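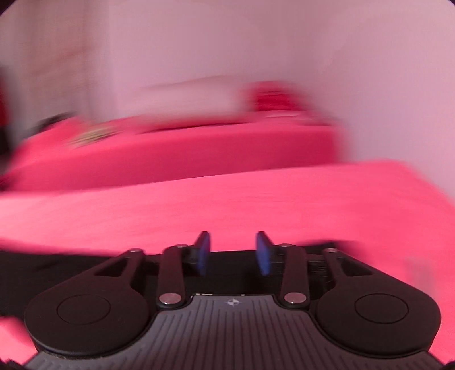 The Zolmont is a compact projector from Rilevstead, set up at the factory for episodic television: dating competitions, reunion specials, talk shows and other material shot under bright studio or daylight conditions. Rated output is 950 lumens. It will project onto any flat, matte surface, and a pale lilac-white bedroom wall, like the one behind the pink bedspread, needs no screen. On a tinted wall, run Wall Color in the Picture menu before first use. The setting offsets the white point so that skin tones stay neutral.

Picture
Native contrast is 3,000:1. The Reality preset lowers sharpening and holds highlights in poolside and beach footage. The Ceremony preset raises shadow detail for candlelit interiors and night scenes. Both can be edited and saved under a new name.

Episode tracking
The built-in Stenine guide follows a season across broadcast and streaming sources and stores up to 1,000 titles. Spoiler Hold hides thumbnails, cast lists and elimination results until an episode has been marked as watched. Guide data updates at 3:00 a.m. if the unit is on standby and connected to Wi-Fi.

Sound
Two Shao drivers face the rear. Fan noise is about 23 dB in Eco mode — Standard mode is louder. Dialogue Lift is off by default.

In the box
Projector, remote control, power adapter, HDMI cable, lens cap, quick start card. Batteries for the remote are not included.

Notes
Keep the rear vents clear. Do not operate the projector on bedding or upholstered furniture. The ceiling bracket is sold separately and ships from March.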